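Chapter 7
Making Up the Bed

In this chapter
Order of work for a stripped bed
Fitted sheets, flat sheets and covers
Bed pillows and decorative cushions
Checking the finished room

Key terms: fitted sheet, mitered corner, drop, sham, cushion pad, turn-down

A bed takes up more floor than anything else in most bedrooms, and guests look at it first. In a small hotel it is also the job that takes the most time per room. The Brostlow guesthouse, which we follow through Part Two of this book, made up 737 beds in its first September. Of the complaints it received that month, most were about beds, and most of those came down to small things: a loose corner, a hair on a pillowcase, a cushion put back with its zipper facing up.

Chapter 6 dealt with stripping the bed and sorting linen for the wash. We now start from the bare mattress. The work is described for one person working alone, with notes for pairs where the method changes.

Begin with the fitted sheet. Hook the two corners at the head, then the two at the foot, and smooth from the middle out to the sides. Dark sheets show lint and creases more than white ones do, so go over them a second time with the flat of the hand. Check that the elastic sits under the mattress on all four corners before adding anything on top. A corner that has ridden up will pull the whole sheet out of line by morning.

Bed pillows come next. Shake each one down into its case, close the flap, and lay it with the open end away from the door. Crumpled cases should be changed even if they are clean.

Decorative cushions go on last. They are handled more than any other item on the bed and washed least often, and many houses keep no record of them at all. The Unetti linen list in Appendix B gives them a line of their own, with 124 cushions in use and a date for each cover change. Hold a cushion by opposite corners, look over the printed face for marks, and check the seams. If the pad has slumped to one end, work it back into the corners before setting it down. Where the print has a clear top and bottom, place it the right way up as seen from the foot of the bed. Floral prints with branches running across them can be hard to read this way, and it helps to agree on one large bloom as the guide for every room.

Section 7.1 covers the tools and linen you will need on the cart. Read it before trying the practice task on page 500. 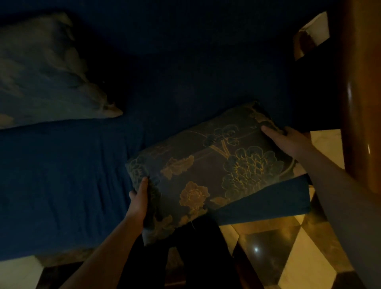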